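Priltby Furniture Care
Questions people ask: dark polished tables, drinks bottles and formal sitting rooms

By Chanida Inthanon
30 Sep 2020

We use cookies to remember your basket and to see which pages are read. By carrying on you agree to this. Change your settings at any time.

Most of the questions sent to us are about one kind of room: the one with the good sofa, the carpet and a dark polished table that everybody puts their drinks on. The answers cover day-to-day care, marks left by bottles, and what to do with the bottles themselves.
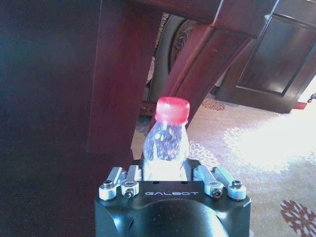
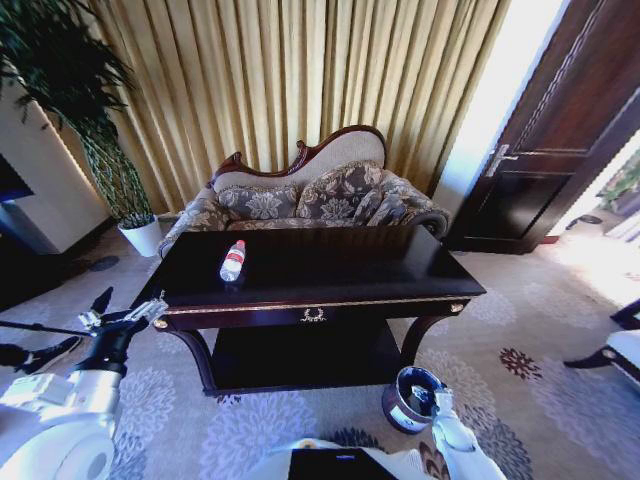 Is it all right to leave a water bottle on a polished table?

For a few minutes, yes. The trouble is condensation. A bottle out of the fridge will be wet on the outside before long, and the water runs down and sits in a ring under the base. On a modern hard lacquer you can wipe it off and see nothing. On French polish or an old wax finish it can turn white in less than an hour. Use a coaster or a small tray.

Does it matter if the bottle is lying on its side?

It can. Check that the cap is done up fully. A bottle on its side with a loose cap lets out a very slow dribble, and it tends to run towards the edge of the table and get behind any trim. A bottle on its side can also roll, and most tables are less level than their owners think.

I have a white ring. Can I get rid of it?

Usually. A white mark means the moisture is in the finish and hasn't reached the wood. Leave it alone for two days first, as many fade without help. If it is still there, rub a little paste wax along the grain with a soft cloth and buff it. Try this on the underside or the back of a leg before you touch the top.

A black mark is a different matter. The water has got into the wood itself and the finish normally has to come off. Ask a restorer.

How should I dust a very dark, glossy top?

With a slightly damp microfibre cloth, followed straight away by a dry one. Dry dusting on a near-black gloss surface leaves fine scratches that show up in strong light. If the table stands near an open door or a window you will see every one of them in the afternoon.

Avoid spray polish with silicone in it. It looks good for a week and then smears, and it makes later repairs harder.

What about gold-coloured trim and small ornaments on the front?

Treat them gently and don't use metal polish. Much of this decoration is a thin coating and the polish takes it off. Some pieces are stuck on with glue, some are pinned, and on others it is only paint. A dry, soft make-up brush is good for getting dust out of wreaths and rosettes. For plain strips, wipe along the length with the cloth. If an end has lifted, stop wiping there until it has been fixed or you will catch it and bend it.

I keep a lower shelf under my table for magazines. Anything to watch for?

Lower shelves collect more dust than the top and get looked at less. Take everything off once a month. Printed covers can stick to polish in warm weather, so put something between them, even a sheet of plain paper.

My table legs have left dents in the carpet. What can I do?

Move the table a hand's width to one side if the room allows. Put an ice cube in each dent, let it melt, blot with a towel and lift the pile with your fingers. Keep the ice well away from the wood. Cups under the feet spread the weight, though they don't suit curved legs and we don't often recommend them.

Please lift a table with curved legs when you move it. Dragging it across carpet puts strain on the joints at the top of the leg. It takes 2 people, one at each end, holding the frame and not the overhanging top.

How close can a table stand to an upholstered sofa?

Leave enough room to walk through sideways. In small rooms people push the two together and the table edge wears a line in the fabric. Carved show-wood on a sofa needs the same cloth and the same care as the table.

Will a house plant harm the furniture?

The plant won't, but the watering might. Put the planter on the floor with a saucer in it and keep long leaves off the wood, as they drip after misting.

How do I clear up empty and half-empty bottles?

Pick each one up by the body and keep it upright until you know whether the cap is tight. Thin plastic bottles squash easily, and if you squeeze one with the cap loose the water goes over the carpet. Look under the table and down behind the sofa as well. Tip any water on the garden, squash the bottle and put the cap back on. Most councils now want the caps left on, but check your own.

Do you sell a kit for this?

Yes, the Clekance cloth and wax set. It contains two microfibre cloths, a soft brush and a tin of clear paste wax. We had 105 in stock when this page was written and expect more in January.

Can someone come and look at my table?

Thongchai Saithong does our home visits and can treat water marks on site. Send photographs first, one of the whole table and one of the mark taken close up with the light coming from the side.

Related pages
Waxing and rewaxing: how often
The Henriques range of felt-backed coasters
Removing candle wax from carpet
Pleated curtains: vacuuming without pulling the hooks
Caring for damask upholstery

Get our seasonal care notes by email. Join 2,000 readers. Unsubscribe whenever you like.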